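Steaming frozen buns in an electric pot: water level, time, spacing

jnavick_70
Member
Posts: 51

Moving this out of the small appliances thread at the moderator's suggestion. The question was whether a plug-in steamer pot gives the same result as a bamboo basket over a wok, and what settings people use. I have been running plain buns from frozen since November and have kept notes.

Setup: electric pot, perforated tray set inside, lid on. 200 ml of water measured with a jug. Power on high until the lid starts to rattle, then low. 19 minutes total from the time the switch goes on. Lid stays shut for three minutes after power off, then opened a crack, then fully.

The pot stands on a table against a wall. I wipe the wall down after each session and leave the laptop off to the side, on its own shelf.
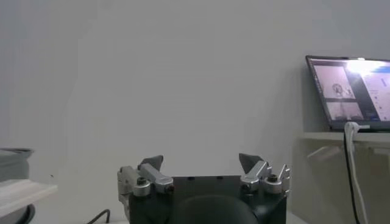

Water quantity matters more than time in my notes. At 200 ml the surface stays well under the tray and the bottoms come out dry to the touch. With 50 percent more, the boil reaches the holes and the underside of the bun goes gray and gummy. Below half that amount the pot's thermal cutout trips before the center is done.

Anyone running different numbers?

Ditard
Senior Member

19 minutes is too long for plain buns unless they are large. What weight are they? I use 70 g pieces and they are finished at 14 from frozen. Past that the skin starts to wrinkle when the lid comes off.

jnavick_70
Member

70 g as well. My time counts from a cold start, so the first five minutes or so are heating the water. If yours is counted from visible steam we are doing the same thing.

Ditard
Senior Member

From visible steam, yes. Then no disagreement on time. I do disagree on the cold start. The bun sits in lukewarm damp air while the water heats and the surface thaws unevenly. Load at full steam.

Vaher
Member

Cold start is fine and for frozen dough that has not been cooked before it is better, the slow ramp gives it some proof. For precooked frozen buns it makes no difference I could ever measure. People should say which kind they have before quoting times.

jnavick_70
Member

Precooked, frozen. Should have put that in the first post.

Sustitz
Moderator

Edited the title to say frozen. Please keep bamboo vs. metal in here and take the rice cooker argument elsewhere.

Ditard
Senior Member

On bamboo vs. metal, the difference is the lid. Bamboo absorbs condensate. A steel or glass lid drips, and each drip leaves a translucent spot on the skin. Wrap the lid in a dish towel, knot on top, corners well clear of the heating base.

Vaher
Member

Or tilt the lid slightly with a chopstick. Costs you a minute or two of cook time. I would not put a towel anywhere near an electric base.

Ditard
Senior Member

The towel goes on the lid. It is nowhere near the base if you tie it properly. Laine Navickas posted a test of both on the old board and the towel had fewer spots every time.

Vaher
Member

That test had one batch per method. It proves very little.

julen
New Member

Can I ask about spacing? I put four in and they fuse together where they touch, and then tear when I lift them. Also mine stick to the tray even with oil on it.

jnavick_70
Member

Fewer per batch. Precooked buns still swell, so leave at least a finger's width between them, and more toward the rim where the wall of the pot runs wet. Parchment squares solve the sticking but cut them smaller than the base of the bun or they block the steam.

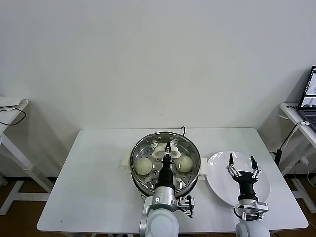 Capacity on these pots is overstated by the makers. The box for mine says six and I have never had six come out separate. I run two, one on the left side of the tray and one on the right, so the rows of holes between them stay open and steam comes up through the middle. The plate goes on the table directly to the right of the pot, since a bun held over the floor while you look for a plate tends to end up there. Lift with tongs from the side and low down. Pinching the top leaves a dent that does not recover.

julen
New Member

Thanks. Tongs with silicone tips or bare metal?

jnavick_70
Member

Either. Dampen them first.

Vaher
Member

Two at a time is a waste of a boil if you are feeding more than one person. Get a second tier. I run 200 ml plus a 50 ml top-up for two tiers and swap them at the halfway point.

Ditard
Senior Member

Swapping tiers means opening the lid, and then your time is off again. Leave the upper tier in for two minutes longer and do not touch it.

Jurgita Vanags
Member

Has anyone descaled one of these? Mine has a white ring at the waterline and I would like to know if citric acid is safe on the nonremovable bottom plate. The manual only says damp cloth.

jnavick_70
Member

Citric acid, one tablespoon to 500 ml, bring to a boil, unplug, leave for 20 minutes, rinse twice. Take the tray out first and do it separately in the sink. Keep the cord and its socket dry.

Vaher
Member

White vinegar does the same job and you already own it.

Ditard
Senior Member

And the next three batches taste of it.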